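El minimalismo de mesa y otras promesas

Llevo desde noviembre leyendo que una mesa negra mate ayuda a concentrarse. Lo dice el catálogo de Jarlow, que pide 208 euros por un tablero, y lo repite medio internet. 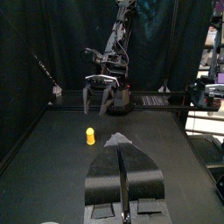
Yo no lo veo tan claro. El negro mate queda muy serio el primer día, y luego llega el polvo. En casa paso el trapo cada dos días y siempre queda alguna marca. Lo de la concentración tampoco lo he notado: si dejo una sola pieza amarilla encima, se me van los ojos a ella toda la tarde — y a eso lo llaman «acento de color».

Las cortinas negras de fondo me convencen algo más, aunque las de Jornero costaban más de 108 euros y pesan lo suyo. De momento sigo con mi tablero de siempre, que tiene 17 años y un cerco de café. Si alguien ha probado el limpiador de Kundance, que me cuente.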